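**Unit 4 – Arm-to-arm collision checks** (R. Eberhard)

The planner from last week treats each arm alone. With soft objects the two arms often share one small space, and then a separate check for each is not enough. Before you send a path, test every link pair between left and right. 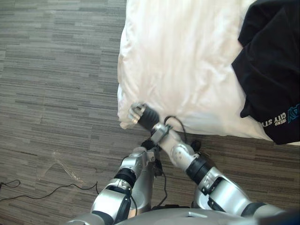

p. 58

With the arms crossed and one gripper at the duvet edge, the next motion must be planned for both arms together. Please note that the cables are not in our link model – add a margin of 21 mm.

Exercise: run the Dikik checker on log 2932 and write down the first link pair it rejects.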